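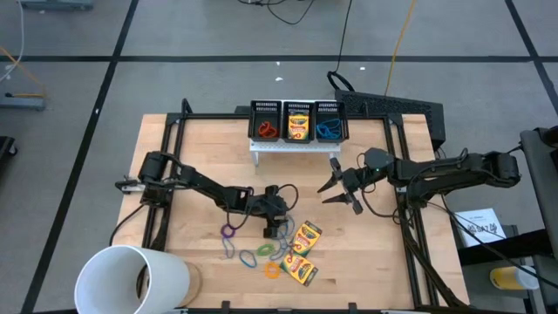 Two-arm sorting task, students keep dropping the rubber bands

Posted by Jihad Bitar, 27th September

Hi everyone! I help out with the after-school robotics club at Tallton, and our project this term is a sorting job with two arms on one table – rubber bands and crayon boxes go into the mesh baskets on the little white shelf at the back. The crayon boxes are going fine (the kids are thrilled, and so am I). The rubber bands are another story. The students drive the arms by hand to record practice runs, and so far we have 113 of them, but in a lot of those the gripper closes on nothing, or it picks up two bands where they overlap. Should we throw the bad runs out and start over? And is there a trick to picking up something that flat? We show our work to the parents in 3 weeks.

Leif Kragh

Welcome, and please don't start over! We went through the same thing with our Sterneslow class back in August. Have your drivers bring the gripper straight down, slowly, until the fingertips just brush the table, and only then close it. Most of ours were closing a hair too high, and a rubber band gives you very little to grab. I'd also spread the bands out for the first week so that none of them touch, and bring the piles back once everybody has the feel of it. As for your recordings, keep the clean ones, and keep any where the driver missed and then recovered nicely. Toss the ones where they gave up. It's a dull evening's work going through them, but get two students to do it together with some snacks and it goes by pretty fast – ours ended up arguing happily over every run.

Awad

try thicker bands. also check your fingertips, ours had worn smooth and new grip tape helped a lot

Jihad Bitar

Thank you both! We'll try the slow approach on Tuesday, and I'm ordering tape tonight.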